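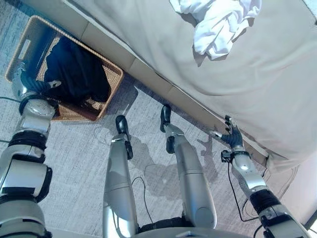
Chapter 4
Where the Water Goes: Households and Demand

When I was a student I rented the back half of a house in Murnel, and my share of the water bill was the first bill I ever read properly. It said we'd used 86 kilolitres in the quarter. I had no idea if that was a lot. I rang my sister, who had a garden and two kids, and she laughed at me, so I guessed it was.

That little number is what this chapter is about. In Chapter 3 we followed water from the catchment to the treatment plant at Corrigan, and we mostly talked about pipes, pumps and pressure. Now we get to the tap, and things get messier, as people don't behave like pumps! They shower longer in winter, they put on a load of washing for one favourite shirt, and they all fill the kettle in the same ad break.

We'll lean on one set of records the whole way through. Svend Steinarsdóttir spent a year reading meters in the town of Amstead - 724 homes, every one of them visited by bike - and her notebooks are a joy. You'll find her tables at the back of the book, and you'll want a bookmark in there.

Key terms for this chapter
Base demand
Peak hour
Metered use
Greywater

Before you start
Dig out a recent water bill, yours or a friend's, and write down the daily average in litres. Keep it handy for Section 4.1, where we work out what a household's base demand looks like.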